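Drying racks and printed mats: a conversation with Silvan Schwaiger

Silvan Schwaiger has written care sheets for kitchen goods at Skarkwood for eight years. The current sheet, number 2772, covers wire dish racks used on printed mats. Sabina Baláž spoke with him for the Trirumska household newsletter, and the conversation began with placement.

"Put the rack at the back of the surface and leave the front clear," Schwaiger said. "Most people do the opposite. They keep it near the edge, and then every plate and pan has to be moved over it."

He recommends a washable wall surface behind any rack. Painted plaster marks quickly at the height of the upper rail. A brick or tile pattern with light joints is acceptable, provided the joints are wiped along with the faces.

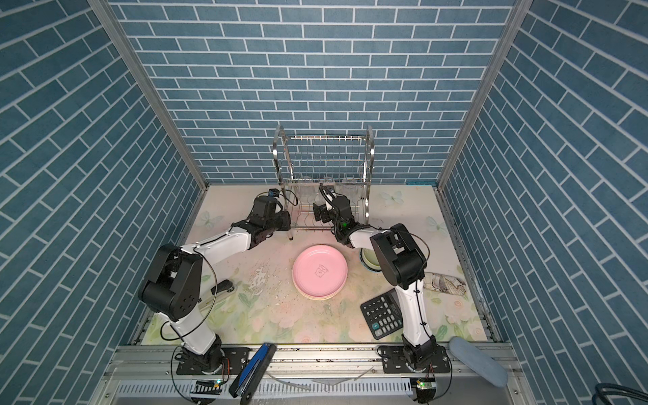 Stainless steel rack at the back of a rose and butterfly mat, with clear glass cups inside.

Baláž asked about glassware. Schwaiger said clear pieces are the ones most often knocked, as they are hard to pick out against wire. "Load glass first and keep it in one part of the rack. If you mix it with plates, you lose sight of it."

On mats, his view is that a pale floral print hides very little. Crumbs and dark specks show between the flowers, and smudges show everywhere. He does not count this as a fault. A dark mat carries the same dirt and gets cleaned less often.

The sheet asks for the rack to be lifted off before the mat is wiped. "Going around the feet leaves a ring," he said. "Lift it, wipe under it, dry the mat, put it back." Rubber feet should be wiped separately, with the rack turned on its side on a towel.

Wire shape came up next. Wavy wires have more surface to clean than straight ones, and deposits collect where they meet the horizontal rails. Schwaiger uses a narrow nylon brush, water at 40 degrees Celsius and plain dish soap. He advises against steel wool on any bright metal, including the edge strips on clear panels.

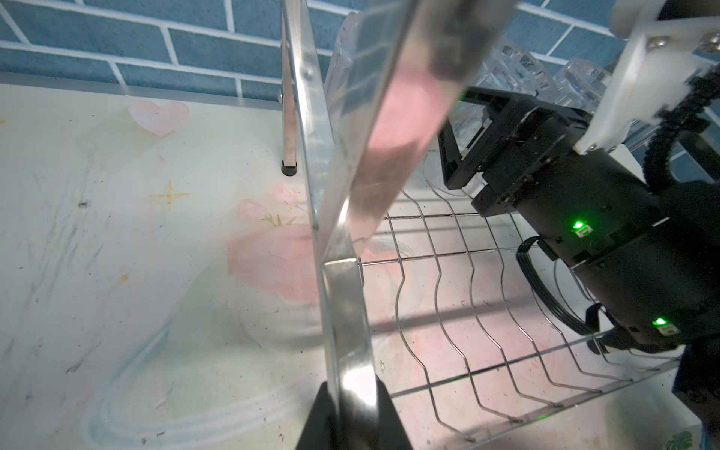

Storage and replacement

Schwaiger keeps his own rack out all year. For smaller kitchens he suggests hanging it from a wall hook, with the feet facing outward. The Eberhard hook is the one listed on the sheet.

Replacement is rarely needed. Of the 493 letters the care desk has on file about racks, most concern lost feet. Spare feet are stocked at the Ilach shop and are sold by tube diameter, so the tube should be measured before ordering.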